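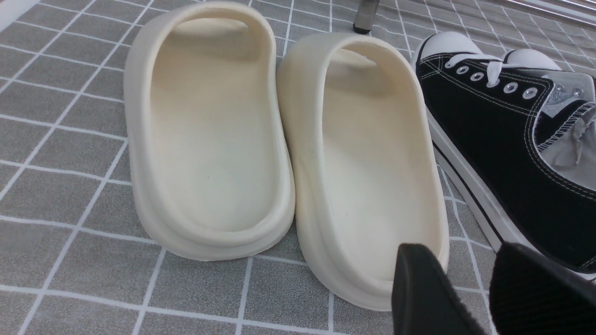 3.2 What ends up by the door

I went into this part of the study thinking shoes would be the easy bit. You take them off, you put them down, and two matching things sit next to each other until you need them again. Then I started reading the household diaries, and I had to throw out most of my first coding sheet. (Normand Grewal, who did the second round of coding with me, had warned me about this back when we were still calling the project Wurisetti.)

We had 46 households in the Brernik sample and 683 diary entries that mentioned footwear in some way. I sorted them by what people said they were doing at the time – coming in, going out, tidying, looking for something – and the "looking for something" pile was a lot bigger than I'd guessed. People hardly ever wrote about looking for a pair. They wrote about looking for the other one.

Slides and slip-ons came up differently from lace-ups. You step out of slides, so they tend to land together, facing whichever way you were walking, and our diarists mostly left them right there. One woman in the Gagnon building wrote that hers "live wherever I stopped". I love that line, and I ended up using it as the name of a code. Sneakers needed a hand or the toe of the other foot to get them off, and people told us they'd tip over, get kicked aside or wind up under a coat. So a tidy pair of slides with one stray sneaker beside it got its own category, which we called mixed rest (see Figure 4).

Figure 4. Mixed rest: two cream slide sandals side by side on a grey tiled-pattern mat, with a black canvas sneaker to their right.

The second thing I want to talk about is how people tell shoes apart. Black canvas sneakers are a real headache in a shared entryway, and in homes with more than one pair our diarists said they went by the inside. They'd pick one up, look down into it and read the insole.

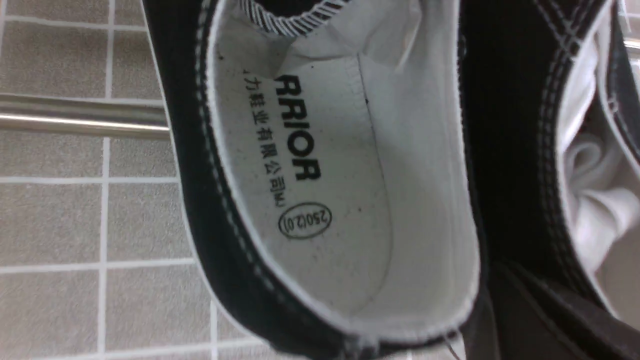

Size was what they checked first, and it isn't always written the way you'd expect. A marking such as 250(2.0) in a little oval means nothing to somebody who only knows their size as a seven or an eight, so they go by something else: the big lettering, a smudge, the stripes at the collar. Darcy Stubbs ran the follow-up interviews and heard this over and over. One teenager knew his sneakers by their brand lettering, even with only the tail end of the word showing, and had no idea what size they were.

I coded these as inside cues and kept them apart from outside cues like colour, laces and wear on the sole. Ten entries had both, and I counted those under whichever one the writer mentioned first. Normand would have split them, and his version of the table is in the Arkton appendix if you'd like to compare.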